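Tolitberg Household Vocabulary List

Version 7, released 2018-10-25

Overview

Tolitberg is a word list of everyday household terms in American English, with part of speech, a short definition, and one usage sentence per entry. It is meant for spelling checkers, beginner dictionaries, and reading-level tools. The list holds 974 headwords. Inflected forms are not counted as headwords and are kept in a separate file.

Files

entries.tsv - one headword per line, tab separated, UTF-8, no byte order mark
forms.tsv - plurals and verb forms, keyed to the headword
regional.tsv - variants such as faucet/spigot and couch/sofa
CHANGES - edits by version

Columns in entries.tsv

id: integer, stable between versions. Retired ids are not reused.
headword: lower case unless the word is a proper noun.
pos: noun, verb, adj, or adv.
room: kitchen, bath, bedroom, laundry, yard, or general.
definition: 100 characters or fewer, no final period.
usage: one full sentence containing the headword or one of its forms.

A word used in more than one room is tagged general. The words "table" and "mat" were moved from kitchen to general in version 6. 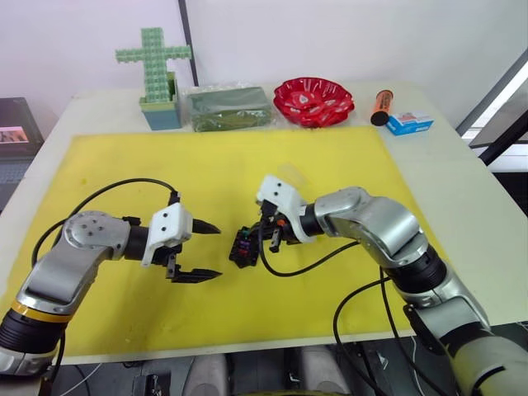
A yellow mat on a table, with household items along the far edge.

Sources

Headwords were taken from two older lists. Ambrosio supplied the kitchen and laundry terms. Droritz supplied the rest, including all verbs. Where both lists had the same word, the shorter definition was kept and the ids were merged. Usage sentences were written new for this list and do not come from either source.

Brand names were removed even where speakers use them as common nouns. Compounds are written as they appear most often in print: "dishwasher" is closed, "ironing board" is open. Hyphens are used only when both other spellings looked wrong to the editors - this applies to very few entries.

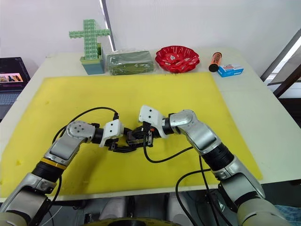
Regional variants are marked but not ranked. The regional.tsv file has 127 rows, each pairing a headword with one variant and a broad area code (NE, S, MW, W). A headword with three variants takes three rows. Area codes were assigned by editor judgment and should not be used for dialect research.

Known problems

The yard section is thin and lacks most names for hand tools.
Several definitions under bath are circular (see "towel rack" and "towel bar").
The verb "set" has a single entry covering only the sense in "set the table".
Sorting is by byte value, so open compounds sort before closed ones.

Loading

The files load in any spreadsheet program. Turn off automatic quoting on import, or usage sentences with quotation marks will be split. The Pludport converter writes the list as JSON and reads versions 4 and up. Earlier versions have no room column and will fail on the header check.

Corrections

Send corrections as a patch against entries.tsv, one headword per patch. Include the id. Changes to definitions should keep within the length limit.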